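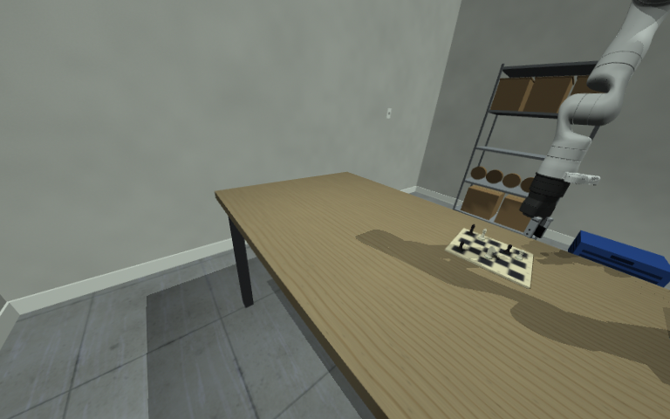
April | by Đàm, Dotness Painting Papers

3.2 Going back to the depot

I painted the old Medham depot 18 times for this study, nine standing in front of it and nine at home from memory, and I have to say the memory ones were much more fun! Outdoors I kept fussing over the roof — every missing shingle seemed to want its own brushstroke. At home I'd forgotten most of the shingles, so the roof went down in one big warm wash and I got on with the sky.

I then hung all the paintings in the back hall at Erar and asked visitors to pick the one that felt most like a place they'd been. Around 200 people took a card and 331 comments came back (some folks wrote on both sides, and a few came twice). Plenty of them talked about grandparents, or dust, or waiting for somebody. Hardly any brought up the drawing, which stung a little, as I'd worked hard on those windows.

The color notes gave me more trouble. I mixed my shadows from the same blue each time, but the hall lights are yellow and the evening visitors called them green. I come back to this in Section 4, along with the smaller paper studies.

Figure 2. Chessboard on a long wooden table, computer rendering.

We use cookies to remember your reading settings. OK

© Dotness Painting Papers | Contact | Back to top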